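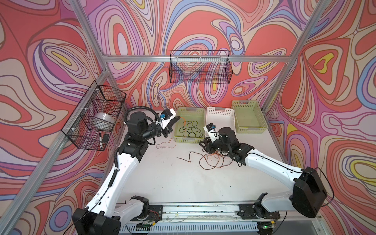 New house rules for the two-arm benches at Witano

I've been grumbling about the lack of written rules for our two-arm robot benches for longer than I'd like to admit, so it's nice to be the one typing this up. As of 21/06/2023 we have some! They run to two pages, they're taped inside the door of the Witano workshop, and they apply to everybody who switches a bench on, me included.

The short version is that the rules cover how a bench gets set up before a session, who is allowed near it while the arms are powered, and how it gets left afterward. Lucía Sotomayor wrote most of it, with a lot of input from the folks at the Villanueva site, who have been working from their own homemade checklist since December and were kind enough to let us steal the good parts.

The part people will notice first is the tabletop rule. Only the things the task calls for can be on the table when the arms go live. If you're sorting cords into baskets, that means cords and baskets. Pens, erasers, bowls and all the other stuff that migrates onto a bench go in the wire baskets on the walls, and they stay there until the power is off. I was ready to argue about this one (I like my marker close), but the wall basket is still within arm's reach, so I had nothing.

Cords get a section all to themselves, and I think they've earned it. Soft, loopy things are a great test for a pair of grippers and a real pain for whoever is supervising. The rule is that a session stops if a loose cord gets into a joint or under the rail, and you power down both arms before you go in after it. Both of them - even if only one is caught up. Two arms on one rail means the one you aren't looking at can still come and find your elbow.

Then there's cable routing. Anything that runs along an arm has to be clipped down, with enough slack at the bends that it doesn't pull tight when the arm stretches out. Wiring down by the bases gets a look before every session. Emiliano Barroso went through the Trasine benches with a flashlight last month and came back with 56 notes, a good share of them for wiring that had crept out of place. He is now our official cable person, which he says he did not ask for.

Cleaning made it in too. The table and the top of the rail get wiped at the end of the day, and I know how that sounds, but specks and smudges build up on a white surface fast. I can think of three benches that could use a cloth right now, and I'm responsible for two of them.

One thing that did not make it in is a rule about the walls. There was a proposal to have plain gray panels everywhere so all the benches match. The people who like their loud, swirly wallpaper pushed back hard, and for now you can cover your walls in whatever you want as long as you write the pattern down in the session log. I'm very happy with how that came out.

The rules are on trial until December. Curska gets its copy next, once Lucía has fixed the page about the stop button, where the wording for left-handed operators came out backwards. If something in there makes your work harder for no good reason, write it on the sheet by the door or come tell me in person. Emiliano is doing the first round of bench checks, so if you have a cable held down with masking tape, you may want to deal with that before he gets to you.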